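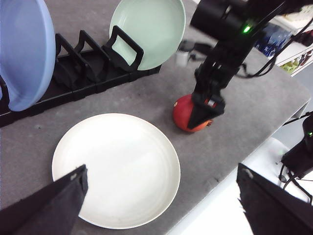
Limton Tabletop Kit: Gallery

The Limton is a two-arm tabletop kit sold by Hilurero for kitchen and dining tasks. It ships as two arms, two grippers, a wrist camera for each arm, a controller box and a cable set. We had one on loan at the Prandwood workshop for 30 days in the spring and used it mostly for dishes and table clearing. This page collects what we shot and the notes that went with it. The full written review is on a separate page.

Dish rack and plates

A black plastic rack with plates standing in the slots, and a white plate lying flat on the table. Dish racking is one of the 7 tasks Hilurero lists for the kit. Plates that are already upright are easy for the arms to work around. A plate lying flat is the harder case, and the manual suggests bringing one finger in low at the rim and lifting slowly.

Slot spacing

There are open slots between the blue plate and the green one. The task setup page asks for a free slot on each side of the plate being placed. We tried it with less room and had more plates touch on the way in. Wider spacing costs rack space but saves resets.

Gripper on the fruit

The round red-orange fruit is held between the fingers with the arm coming down from above. Grip force is set per task in the software, on a scale that starts at 1. We left it at the low end for fruit and raised it for plates. The default is too firm for anything ripe.

Finger pads

The fingers at the bottom of the view are flat, black and tapered. One has a lighter, worn speck near the tip. Hilurero sells the pads as a spare part and they come off with two small screws. Changing a pair took us a few minutes, and the arm did not need to be calibrated again afterward.

Cables

Cables loop away from the arm at the upper right. The kit comes with clips but no sleeve. Leave enough slack for a full wrist turn, then clip the rest to the back of the mount. We bought a braided sleeve for the second week — it made the arm a little stiffer and we took it off.

Status lights

Each arm has a small indicator on the housing, and green means powered and ready. The light turns amber when a joint is too warm and red after a stop. It is easy to see from a chair, less so if you are standing behind the arm.

Table surface

The tabletop is gray with a lightly mottled, felt-like look. Hilurero recommends a matte surface in a plain color so the wrist cameras don't pick up glare. A glossy white counter gave us trouble in the afternoon, and closing the blinds fixed most of it.

Notes on the loan

Setup took 78 minutes from opening the box to the first move, and the longest part was leveling the mounts. The control software is Jõgi, which runs on a regular laptop and saves each task as its own file. A practice run can be set to stop after 30 seconds, a useful setting while you are still learning the controls.

The kit is available to order with either one arm or two. The dish rack and plates are not included. Spare pads, clips and longer cables are listed under accessories on the Limton order page.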